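Ticket 2151: Second two-arm cell, parts list and budget check
Queue: Equipment planning
Status: Open, waiting on quote
Site: Minlow

Request
Price a second tabletop cell to the same layout as the first. Quote wanted from Hesus for the arms and from Collet for the rail and panels. Delivery by November if possible.

Log

09:10. Opened. Budget line is 600 for fixtures and consumables. Arms are on a separate line and are not covered by this ticket.

09:45. Checked the Collet quote. Corner posts and back rail are listed, base rail is missing. Asked for a revised quote with the base rail as its own item.

11:20. Gripper fingers. Hesus sells them in packs of 2 and lists up to 70 days for delivery. Spares must go on the same order as the arms or the cell will have none at start-up.

13:05. Wire baskets, file organiser and trays can be bought from any office supplier. Moved off the Collet quote, where they carried a handling charge.

14:30. Power supply. Cimex part is out of stock. The substitute has the right voltage but a different connector. Do not order until the connector is confirmed. Adaptor lead added as a provisional item.

15:15. Stationery for sorting tasks: binder clips in mixed colours, calculators, tape. Low cost, charge to consumables.

15:40. Layout reference for purchasing attached. Clip sorting with the yellow tray between the two grippers. Keep the tray position the same in the new cell so the task files can be copied over.

Outstanding: revised Collet quote, connector type, approval for spare fingers.

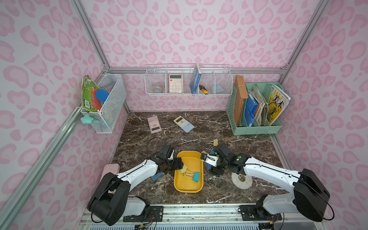

Reply from purchasing: Spare fingers can be approved today if they go through as a separate line. Please hold the adaptor lead until Cimex confirms the connector, as we can't return cut cable.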